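Book stand

A book stand, also called a reading stand or book rest, is a support that holds an open book at an angle so that it can be read without being held. Small folding models are used on desks, kitchen counters and music tables.

Most desk stands have a back plate, a lower ledge and a pair of legs or a hinged prop behind the plate. Page clips are common, as thick books tend to close by themselves near the first and last chapters. Plates are made of wood, plastic or sheet metal. The Tivau pattern, sold by Ayaaba, has 4 tilt positions and folds to a thickness of 20 mm.

On a shared desk the stand is usually set to one side of the computer - left or right according to habit - with the mouse kept clear of the legs. Designer Delali Mensah recommended a steeper tilt for textbooks and a lower one for copying by hand.

See also: Lectern, Bookend, Copyholder

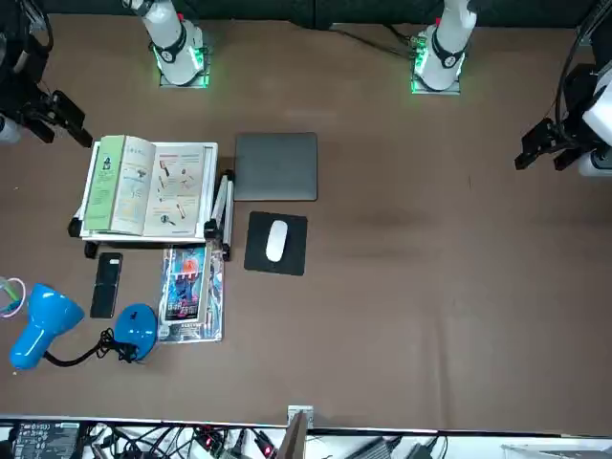 White folding stand with an open illustrated book, beside a closed laptop and a mouse on a black pad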